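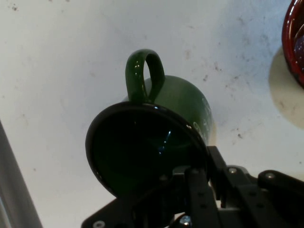 Has the automated sorting bench at Mellmont meant fewer hours for the people who work there?

The wash-up team's hours are the same as they were before the bench came in, and what has changed is how those hours are spent. Less of the shift goes on sorting returned crockery by hand, and more of it goes on checking, packing and looking after the bench itself.

Progress report to the Kiltora fund, second period, to the end of July

This is our second report on the crockery reuse project at the Mellmont depot. We hire out mugs, bowls and plates to offices and events, collect them used, wash them and send them out again. Your grant paid for one robot arm with a gripper and a wrist camera, the bench it stands at, and staff time to learn it. We're very pleased with how the last few months have gone, and there are a couple of things we'd like to do differently in the next period.

Where we are

The arm now runs on the morning shift every working day. In July it picked and racked 2,465 items, of which 1,995 were mugs. The rest were mostly bowls, with a small number of side plates near the end of the month. Plates are slow and we have gone back to doing them by hand for now.

Mugs that come out of the crate standing up were never much trouble. The ones lying on their sides were. A mug on its side can point its handle anywhere, and in spring the arm would often close on the rim, lose it and try again until someone stepped in. Two of our wash-up staff spent a good part of May setting mugs down in every position they could think of and noting which ones beat it. They were brilliant at this. They knew from years of unloading crates how mugs really land, and the list they made was far better than the one the supplier, Botha, had started us off with. Botha has since used that list to retune the grip, and the arm now goes for the handle or the body depending on which way the mouth is facing.

Dark glazes were the other headache. The inside of a dark mug reads as one black patch to the camera and the arm was misjudging the depth. Moving the lamps helped a lot, and it cost us nothing but an afternoon on stepladders.

What it means for the team

Sorting used to be the job people swapped out of if they could. It is a lot of reaching and twisting, and the same wrist movement all morning. Everyone on the morning shift now does at most 60 minutes of hand sorting before moving on to something else. We've had far fewer complaints of sore wrists, though we would want a full year before saying more than that.

Four people have been trained to run the bench, which means starting it up, clearing a jam, cleaning the gripper pads and deciding when to stop it. All four asked to do it. Their pay went up a grade in June, and we'd like to thank you for agreeing to let us move money across from the equipment line to make that possible.

It hasn't all been welcome. The bench is noisier than we were told, and the people packing next to it found it hard to chat, which matters a great deal on an early start. We have moved the packing table to the window side and that is better. One person preferred the old way of working and has transferred to the van round, which suits them well. Some of the team also said they felt watched by the camera. We held a meeting, showed everybody exactly what it records, and put a screen by the bench so anyone can see the picture for themselves. The questions have more or less stopped, but we will raise it again in the autumn.

Chips and print

One thing we hadn't planned for is how much better our checking has become. With time to look properly, staff are pulling out chipped rims and worn printing that would have gone straight back out. They set aside 70 mugs in July. The Vunska range holds up well in the wash and we expect to order more of it.

Money

We are within budget. Spare gripper pads have cost more than we allowed for, lamps and training less. The full table is attached separately.

Next period

We want to try the arm on bowls for a whole shift, train two more people from the afternoon team, and find out whether a softer pad cuts down the noise. We'd also like to bring the afternoon team in on the planning from the start this time. The morning team only saw the bench once it had been bolted down, and several of them told us, quite fairly, that they could have said where it ought to go.

You would be very welcome to visit. Wednesday mornings are best, when the big office crates come back and the bench is at its busiest from 7.30.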